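March 2, 2022

Up at five again. No reason. Lay there doing sums about the move until it got light and then gave up and made coffee. The good mug is packed already, which was stupid of me, so coffee out of the measuring jug.

Eleven days. Said it out loud to the kitchen and it sounded worse.

The man from Conurance called before eight. Gerardo Zuccaro, very polite, talks like he's reading off a card. The water claim from the bathroom ceiling is "progressing." I asked what that meant and he said it meant it was progressing. They will pay 600 toward the plaster and want the receipt for the paint. I do not have the receipt for the paint. I have the paint. Asked if I could send him the paint. Long silence. He is going to check.

Spent an hour after that going through the shoebox. Did not find the receipt. Found: my library card from Miltby, two letters from Aunt Vlasta I never answered, the spare key to a bike I sold, a dentist bill (paid, thank god). Read both letters sitting on the floor. She writes the way she talks, no commas, all weather and who died. The second one has a recipe for the plum thing folded inside and I had been telling people for years that she wouldn't give it to me. Feel bad. Must write back before I lose the letters again in a box marked MISC.

Note to self, stop marking boxes MISC.

Work till one. The Navine people want the whole catalog proofread by the end of the week and keep sending new pages. Muthoni says just do the pages you've got and pretend the email was slow. She's right but I can't do it, I open every one. Found "stainless steal" twice and a lamp listed under soup bowls. Sent it all back with notes. Got a thumbs up. Just a thumb.

Lunch was the end of the bread and the end of the cheese, trying to run the fridge down. There's a jar of something orange at the back I'm going to have to be brave about.

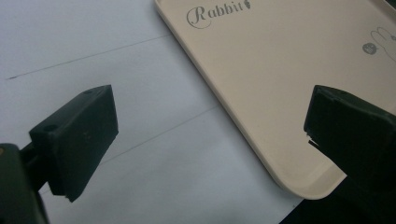
The cream phone case.

Put the case on the give-away list. Alfie said he'd take anything that isn't furniture so he is going to get a very strange bag. So far he has the case, the second colander, a puzzle of a harbor with I think all its pieces, the scarf that sheds, three paperbacks with the same murderer. He texted back "is the colander good" and I said it's a colander. He said ok.

Went out around two thirty to get tape. Windy, bins over all down the street. The hardware place has put the tape up on the top shelf behind the counter now so you have to ask for it, and the woman got a stepladder out for me and then I only wanted one roll and felt I had to buy two. Also bought a sponge. Also a small tomato plant, don't ask, it was by the till and it looked cold. It'll have to ride in the front seat with me.

Then to see the new place again because Mr Farina finally had time to walk me round. Adelmo, he says, call me Adelmo. He owns the building and the one next to it and he has an opinion about every pipe in both. The radiator in the bedroom knocks. He says it doesn't knock, it "speaks." The back window sticks and you have to lift and push, lift and push, he made me do it four times till I had it. It's a nice window though. You can see over the yards to the railway and there's somebody's washing and a big bare tree that he says is a cherry. He said wait till June and then looked at it for a bit and said no, May.

The kitchen is smaller than I remembered. Measured it. My table will go in if I never want to open the oven all the way. Could sell the table. Don't want to sell the table. Mom and I sanded that table in the driveway and she got sunburned on one shoulder and was cross about it the whole summer. Table stays. Will cook on the top of the stove like a student.

He wants the deposit and the first month together, comes to 2,568, which I knew, but seeing it written on the back of an envelope in his big square numbers made my stomach go. Did the math on the bus home. It's fine. It's fine if the plaster money comes and if Navine pays when they said and if nothing breaks. So the 600 from Gerardo matters more than I was letting on to him this morning, should have been nicer about the paint.

Bus took forever. A boy behind me was learning the capitals with his dad and kept saying Lima for everything. By the bridge I was rooting for him to get one that really was Lima.

Home, shoes off, packed two boxes of kitchen and one of winter coats and then needed a coat. Unpacked the coat. Heating's doing its trick of going off at six whatever you set it to. Not my problem in eleven days. Radiator that speaks will be my problem.

Muthoni came by with soup!! Bless her. She'd walked because the car is at the garage again, same noise, and they still can't make it do the noise for them. We ate on the floor with our backs against the boxes and she told me the long version of the Guerra thing. I won't write it all down, my hand's tired, but in short they have given her the bigger desk and none of the money, and she's going to ask for the money. We practiced. I was the boss. I was apparently too easy and she made me do it over and be meaner. By the end I was saying things like "let's circle back" and she threw a sock at me.

She took the jar of orange stuff out of the fridge, opened it, sniffed and said apricot, perfectly good. So that's breakfast.

After she left it was very quiet. Walked around a bit. The marks on the wall where the pictures were, paler squares, I'd forgotten how dark the paint had got. Should fill the nail holes. Should wash the windows, or does a person wash windows they're leaving? Mom would have. Put it on the list under tomorow.

Tomorrow then:
call gas people
Gerardo, be nice, paint receipt (try the bank statement?)
Navine pages, the garden section
letter to Vlasta, ask about her knee
more newspaper for glasses
drop bag at Alfie's
water the tomato

Past eleven now and the upstairs people are moving chairs. Will not miss the chairs. Bed.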